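Stadum (film)

Stadum is a feature-length family adventure film produced by Pusitholm Pictures and distributed by Lustine. It follows 2 sisters who keep a lighthouse running through a single winter.

Production

Principal photography took 13 weeks, most of it on a converted grain dock. The storm sequences combine a water tank with miniature work – the harbor model was built at 1:24 scale and shot at high frame rates. Digital effects were limited to wire removal and sky replacement.

Release

The film opened in December on 850 screens. Lustine later issued a shorter version for schools, without the shipwreck prologue. A boxed edition, limited to 4000 numbered copies, contained the film, the score and a reprint of the shooting script.

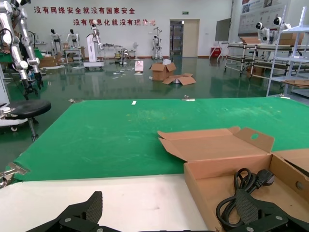
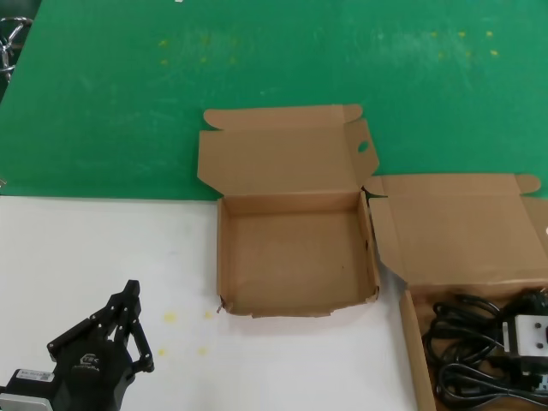

Open cardboard boxes on a white surface, with green behind.

Reception

Reviewers praised the tank photography and the score by Ertürk. Several found the final act slow – a complaint repeated when the film was first shown on television. The school version has remained in print.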